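Bristent Shared Automation Lab
Minutes of the Working Practice Group, September meeting
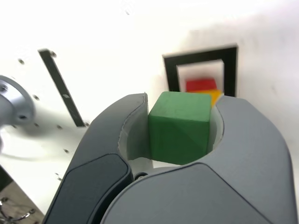
Gripper holding the green block, with the red and yellow blocks in the black square behind it.

Meeting opened at 9:30 a.m. in the Drirbridge room. Emese Veres in the chair, Aldo Rinaldi taking minutes. The Abernathy bench was represented by its two day operators. Apologies from the Nonditz bench, who sent written comments on items 3 and 5.

1. Minutes of the last meeting
Accepted with one correction. The rule on speed limits during setup applies to both benches. The earlier minutes named Abernathy only.

2. Matters arising
The emergency stop on the Nonditz bench has been moved to the front edge, where it can be reached from the chair. Emese has tested it and signed the sheet. The old mounting holes have still to be capped.

The request for a second lockout key was turned down. One key per bench stays the rule, and it stays with whoever is working inside the arm's reach.

3. Draft rules for block handling tasks
Aldo went through draft 2 of the rules. Most of the discussion was on the following points.

3.1 Starting position. Blocks are to be set out by hand with the arm stopped and the drive disabled. Pausing the program does not count as stopped. Abernathy asked if this could be relaxed for a single block that has rolled or slid. Not agreed. The restart takes under a minute and the operators admitted they had been reaching in.

3.2 Grip force. The draft said "lowest practical force." Nonditz wrote that this means something different to every operator. Wording changed to: start from the value on the bench card, raise it one step at a time, and write the final value in the log. Anyone going above the card maximum needs a second signature.

3.3 Worn blocks. Long discussion. The wooden blocks get rounded at the edges with use and people disagree on when to retire one. Emese does not want a measurement that needs calipers every morning. Agreed for now that slightly rounded edges are fine, and that a block with a split or a loose splinter comes out of use at once. Replaced blocks go in the scrap bin and not back in the drawer — this has happened twice.

3.4 Target area. A block counts as placed only if it is fully inside the inner white part of the square. A block resting on the black border is logged as a miss. Abernathy had been counting these as good, so its earlier figures can't be compared with Nonditz's. Aldo will add a note to the older records. They will not be recalculated.

3.5 Holding a block when the program ends. The arm must not be left unattended with anything in the gripper. If an operator has to leave, the block is put down first and the arm sent to its rest position.

Draft 3 to be circulated with these changes.

4. Log review
The shared log now holds 3,537 runs. Of these, 316 have no grip value entered and 17 have no operator initials. Emese said the missing initials worry her more, as there is no one to ask about those runs. From the start of next month a run without initials will be left out of the monthly figures.

The 12 stops recorded since the last meeting were read through. All were operator stops. Two had the cause written as "misc." and Aldo will ask for a proper entry.

5. Housekeeping
Loose cable and wire ends are to be cleared or tied back before power goes on, including anything under or beside the work surface. Nonditz asked for a cable tray. Emese will get a price.

Work surfaces are to be wiped at the end of each shift with a dry cloth only. Screws and fasteners found on a surface are reported before the next run, even if they seem to come from nothing important. The practice of putting them in the mug is to end.

6. Training
Two new operators have finished the reading and will do the supervised runs at Abernathy. The sign-off form still refers to the old stop location at Nonditz — Aldo to fix before it is used again.

7. Any other business
A question was raised on visitors standing behind the operator. The current rule says they stay behind the yellow floor tape. No change.

Actions
Aldo Rinaldi: draft 3 of the rules, note on older Abernathy records, the two "misc." entries, sign-off form.
Emese Veres: price for cable tray, caps for the old holes, notice on missing initials.
Both benches: check blocks against 3.3 and report what was taken out.

Meeting closed at 10:50 a.m. Next meeting in the same room, date to be sent out with draft 3.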